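Planning and Budgeting for Automation Equipment
Handout 3: Costing a desk-size cell

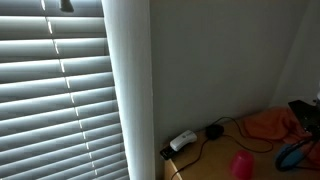
Fig. 1. Desk beside a window with blinds. Cloth, cup and cables on the work surface.

Price the site before you price the arm. A quote from Grileck or Friesen covers the arm and controller only. List these separately:

Desk or bench, and fixing points
Power and cable routing
Blinds or other light control, if cameras are used
Test items (cloths, cups) and replacements
Operator training

Soft items such as cloth take longer to set up than rigid ones. Allow 7 days for cloth and 3 for cups. Hold back 20 percent of the budget for spares and 10 percent for changes to the room.

For next week: draft a one-page budget for the desk in Fig. 1. State which costs recur each year. Send drafts to Samira Sfeir by 14 July 2026.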